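Ticket 441: Berth depth figures for Trositz do not match between survey set and port guide

Status: open
Raised by: Haiyan Cai
Assigned to: Brilta data desk

The port guide lists the inner berth at Trositz as deep enough for a loaded supply ship. The survey set loaded in December says it isn't, by 2 meters. I'd like to know which one we are supposed to believe before a captain has to find out.

First reply from the desk was to clear the local copy and reload. Did that. Same numbers. I had my doubts that a stale copy could move a harbor bottom, but it's logged as tried.

Second suggestion was that the guide uses a different tide reference. Possible. I pulled the notes for Trositz and for Deten, which was surveyed on the same trip, and both name the same reference. Deten agrees with its guide entry all the way along the pier. So if the reference is the trouble, it's trouble at one port only, and I don't buy that.

Third suggestion, "probably silt." Maybe so. The guide entry has no survey date on it, so I can't say how old the number is, and neither can the desk. Closing the ticket on "probably" is not something I'll sign.

09:40 — Checked the raw soundings. The file header promises 363 points for the inner berth. The loaded set has 60. The import log shows no errors, which tells me more about the log than about the import.

10:15 — Ran the import again on the Meng server. Got 60 points again, no warning.

11:05 — Opened the file by hand. The missing points are there, after a blank line. The importer seems to stop at the blank line and call it a day. I haven't tested that on another port yet.

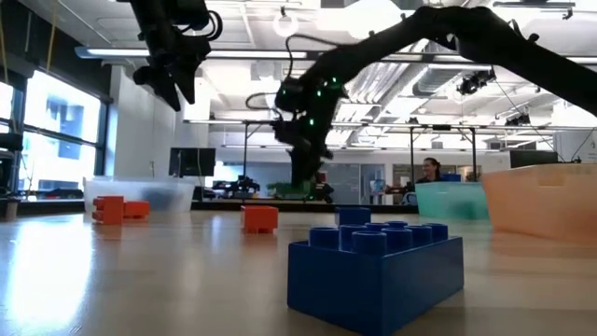
Kaiwen Hou replied that the blank line is allowed by the file format and the importer ought to read past it, so please don't edit the source file. A fix is being looked at. Until it's in, use the shallower figure for any refueling stop.

Fine by me on the shallower figure. I'm less happy with "being looked at," which is what we heard on the Deten pier lights. Two questions still open — how many other ports have short files, and who checks the point count after a load? Leaving this open until I see all 363.

Related tickets
Deten: pier lights missing from chart layer
Trositz: fuel pier contact details out of date
Import log reports success on empty file
Port guide entries with no survey date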